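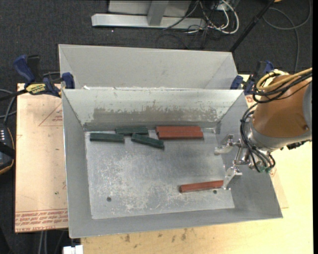

Le bac avant, blocs verts et blocs rouges, pince ouverte.

Septembre, 18 h 40. Journée passée sur la fiche de poste, presque rien d'autre. Surachet Khamphan veut une version signée avant que l'équipe d'Inthanon prenne le relais, et il a raison, on travaille depuis trop longtemps avec des consignes données de vive voix.

J'ai repris la règle des serre-joints. Un de chaque côté des bacs, serrés à la main puis vérifiés avant chaque série. L'ancienne fiche disait « si nécessaire », j'ai barré. Pour les câbles du poignet, j'ai écrit qu'on fait un aller-retour à vitesse lente avant de lancer et qu'on regarde s'ils accrochent le bord du bac. Ela trouve que c'est du temps perdu. Je l'ai laissé quand même.

Vitesse limitée à 70 % tant que quelqu'un se trouve près de la table. Personne ne met la main dans le bac sans avoir mis le bras en pause - même pour redresser un bloc. Là-dessus on était tous d'accord.

Reste la question de l'usure. Le revêtement est parti sur le bas de la paroi du fond et le plancher est bien rayé. Chez Honska ils changent le bac à date fixe. Je préfère noter l'état à chaque début de série et décider ensuite, mais il faudrait un critère écrit et je n'en ai pas encore.

Relu deux fois, envoyé à Surachet. Demain, le paragraphe sur l'arrêt d'urgence.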